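Narayanan Annamalai learned to tie knots from his grandmother, who mended fishing nets on her porch. Now he teaches 14 evening students at Tapsell, and he still starts everyone on hers. "She could do it in the dark," he says, grinning. "I make them close their eyes too, and they hate me for a week!"

He loves the plain ones best. Ask about the square knot and he's off, pulling string from every pocket. "Two throws, opposite ways. People get it backward all their lives and then blame the shoelace."

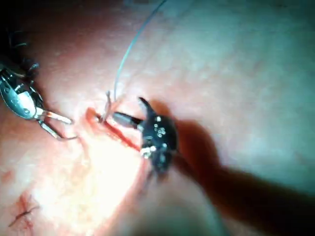
His notebook is up to 31 knots, each drawn by hand, and he'd like to finish it by April. The page he's proudest of shows a hitch he picked up from a baker tying cake boxes. "She did it in one motion. I went back on Tuesday and bought another cake just to watch."

So what should a beginner buy? "Nothing! Six feet of soft cord. Sit near a window and tie the same knot until you're bored, then tie it again with the other hand."

Contact Gembridge | © Gembridge | Back to top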